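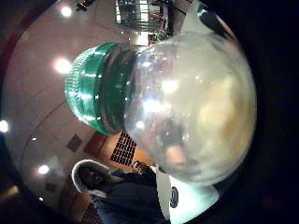

So the Pritik arm at our Droltham site dropped a full glass jar last month. Not a gentle drop either. The incident note from Letmont calls it a "release event", and I've been grumpy about that phrase ever since.

What happened: the arm had the jar by the lid, started its tilt to put it in the tote, and the lid stayed in the fingers while the jar didn't. Glass and honey all over the cell floor. We were down for 5 hours, most of it scraping.

Letmont's first explanation was operator error. The lid "wasn't tightened to spec". Fine, but groceries don't arrive tightened to spec. Someone opens one in the aisle, has a look, puts it back half a turn short. That's a normal Tuesday jar in any shop in the country, and the brochure says "real retail conditions".

Second explanation was training data. The policy was trained on 1599 demonstrations done with hand-held grippers, and we were told this made it robust to glass. I asked how many had the jar picked up by the lid. They had to go and check.

Answer came back: 200. And in every one of them the lid held. So the model has a couple hundred examples saying the lid is a perfectly good handle, and not a single one saying otherwise. I'm no machine learning person, but I wouldn't train a new kid on the floor that way.

To be fair to the people collecting the demos, I've had a go with the hand-held rig and it's harder than it looks. Clear glass is miserable. You get glare off every ceiling light, and on a shiny surface you get the whole room back at you as well. Your hand sorts it out by feel. The camera doesn't get the feel. 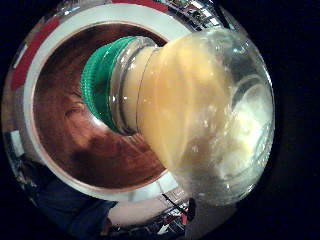
Thick contents make it worse. Honey doesn't slosh, it creeps. You tilt the jar, nothing moves, you relax, and then the weight is somewhere else. A person adjusts their wrist without thinking. The arm holds its grip force where it was and carries on with the move.

Could the arm have noticed? The log says yes, sort of. There's a load reading at the wrist and it fell off a cliff when the jar went. The arm finished its placement anyway, put the lid very neatly in the tote, and marked the pick as successful.

That's the bit that bothers me. I can live with a dropped jar, I've dropped plenty. But the dashboard counted it as a good pick until one of our own people corrected it by hand. How many other "successes" are in that number? I've asked. Still waiting.

And the safety side: the cell didn't stop. It went for the next jar with broken glass on the floor, and it was reaching when somebody hit the button. Letmont says the e-stop "performed as designed". Sure. A person performed it.

The fix they've sent is a software update called Kashindye. Grips the body of the jar where it can, and pauses if the wrist load changes by more than a set amount. Nobody will tell me what the set amount is.

We've run it for two days. No drops so far. It also paused on a bag of rice and a tin of tomatoes, so I'd say the set amount needs a look.

My ask has been the same since November: a lid-off-in-the-fingers test, on purpose, with a loose lid and a plastic jar, before any glass goes back in that cell. They've quoted me for it as an extra.

Glass stays on the manual line for now. I'll add to this when I get the pick numbers out of them.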